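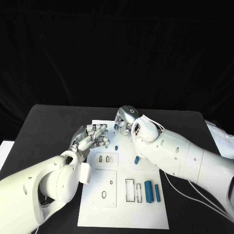
Minutes of the staff meeting on the two-armed bench, August 2026

Present: the kitting and packing teams from Lindurus, both shift leads, someone from stores, and two visitors from Tretari, who supplied the arms. Apologies had come from the night team, who were asleep, quite rightly.

1. Minutes of the July meeting
Agreed, with one correction. The extra stools were promised for the packing side and not for goods-in, and packing would very much like them, please.

2. How the bench is getting on
The shift leads went over the practice work for those who haven't had a chance to wander down and look. The arms are still learning on the white sheet, with the blue pegs and cylinders and the plates with the oval slots, and the curtain stays up behind the table for now. Tretari said they are pleased with the way the hands pick up the short pieces, and less pleased with the slimmer ones, which tend to get pinched at an angle. There was a good deal of friendly sympathy from the kitting team, several of whom remember having just the same trouble in their first week! The aim is still to move on to the Bidon valve kits, where we make up some 2,000 bags a month by hand.

3. What it means for jobs
This took up most of the meeting and it was good to hear so many people speak. Management repeated that no posts will go as a result of the bench, and that the 19 people now on kitting will be offered training as bench minders if they would like it. It was asked whether "offered" might turn into "told" by Christmas. The answer was no, and the meeting asked for that in writing. A longer-serving member of the team said she would be glad to see the back of the tiny bags, as her thumbs are not what they were, but that she would miss the chat round the table, and could the minders please not be sat on their own. There was a lot of nodding at this. It was agreed to try minding in pairs.

4. Pay and hours
Minders will get the same rate as machine setters once they have finished three training sessions. Breaks stay as they are. The question of who covers the bench over lunch was talked round for quite some time and not settled.

5. Safety and tidiness
Stores asked about the cables trailing over the table. Tretari will bring clips on their next visit. Please keep cups off the bench table altogether.

6. Any other business
The Halász order is in, and thanks went to everybody who stayed late for it. The kettle in the small kitchen is to be replaced.

Actions
Management: written note on posts and training, to go on the board.
Shift leads: rota for minding in pairs, with a suggestion for lunch cover.
Tretari: cable clips.
Stores: stools, to packing this time.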